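Ticket: Push alert resent with superseded headline after story update
Product: Tresero Newsroom, alerts module
Site: Finham local news desk
Opened by: Aisling Dunne
Opened: Wednesday, October 7, 2026
Priority: High
Status: Resolved, monitoring

Summary
A push alert for the harbor fraud case went out at 11:42 with the headline "Judge to rule on dismissal in Finham harbor fraud case." The ruling came down at 11:58 and the story was updated with the headline "Charges dismissed in Finham harbor fraud case." The 12:03 alert was built from the updated story. Part of the audience got the 11:42 headline a second time at 12:03 and never got the new one.

Expected result
All subscribers to the Courts topic receive the 12:03 alert with the current headline.

Actual result
Sent to 3,938 devices. 996 of them received the old headline. The rest were correct. Tapping the alert opened the updated story in both cases, so the link target is fine and only the alert text is wrong.

Impact
Readers called the desk asking whether the ruling had been delayed. The afternoon anchor's script was checked against the story page and was not affected. The web front page and the email digest were not affected.

Steps to reproduce
1. Publish a story with the Courts topic and send a push alert.
2. Edit the headline within 20 minutes.
3. Send a second alert from the same story without closing the alert panel.
4. Compare the text received on several test devices.

Result is intermittent. On our side it happened on the third and fifth tries.
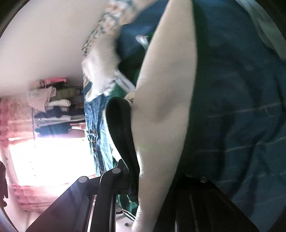 Attachment 1: Forearm, black strap, blue fabric with faint stripes

Comment, Aisling Dunne, 13:10
Adding what I have checked so far.
The revision history shows one headline change, saved at 11:59. There is no later revert. The alert preview in the panel at 12:03 showed the new headline. I confirmed this with the producer who sent it. The alert text field was left on "Use story headline" and not typed by hand.
We had a similar report in February, but in that one the custom text field had been filled in, and it was closed as user error. I do not think the two are related.
The sports desk sent two alerts in the same hour. Neither story had a headline change and neither shows the problem.

Comment, Tresero support, 13:34
Thank you. Please confirm three items:
- Was the headline edit made in the full editor or in the quick edit box on the story list?
- Is the Bakos integration enabled for the Courts topic?
- Did any affected device receive both headlines at 12:03, or only the old one?

Comment, Aisling Dunne, 13:51
Quick edit box.
Bakos is enabled. It attaches the docket number to court stories on save. It does not touch headlines as far as I know.
Only the old one. No reader has reported getting both, and none of our test devices did.

Comment, Tresero support, 14:27
We pulled the send log. Alerts are sent in batches of 100. Batches are shared between two send workers, and each worker keeps its own copy of the story record for 30 minutes. A headline change in the full editor clears both copies. A headline change in the quick edit box clears only the copy on the worker that handled the save request.
The batches with the old text all came from the second worker, plus a small number of devices that were retried there after a timeout on the first. The batches with the old text therefore do not add up to a round number.
We turned off the Bakos integration on a staging site and the fault was still present. Bakos has been ruled out.

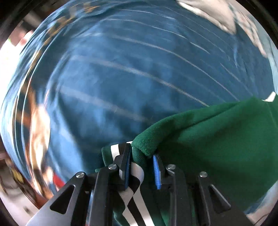 The alert preview reads the story directly and does not use either cached copy. It will show the right headline even when a worker is about to send the old one, so it should not be used as a check until the fix is in.

Workaround
Until the fix is deployed, make headline changes on alerted stories in the full editor. If a quick edit has already been made, open the story in the full editor and save it again with no changes. Both workers will pick up the current record within a few seconds.

Comment, Aisling Dunne, 14:45
Workaround passed to the producers and posted in the desk channel. Tested six times with a dummy story limited to staff devices. All six alerts carried the current headline.
Separate question. The video clip embedded in the same story runs in the Skaladine player, which has its own title overlay. It still says "Judge to rule on dismissal." Same cause?

Comment, Tresero support, 15:08
No. The Skaladine overlay title is stored with the clip when it is uploaded and does not follow the story headline. It has to be changed in the clip settings. Please open a new ticket if you would like it to follow the story.

Comment, Aisling Dunne, 15:15
Changed by hand. Will file that one separately.

Comment, Tresero support, 16:40
Fix deployed to the Finham site. Quick edit saves now clear the story record on both workers. The send log has also been changed to record the headline text used for each batch, which it did not do before. No action is needed on your side and quick edit can be used again.

Comment, Aisling Dunne, 17:05
Retested with quick edit, eight sends, all correct. Please leave the ticket open through the sentencing hearing in the school bus contract case. There will be several headline changes that day and most of them will be done from quick edit.

Status changed: Resolved, monitoring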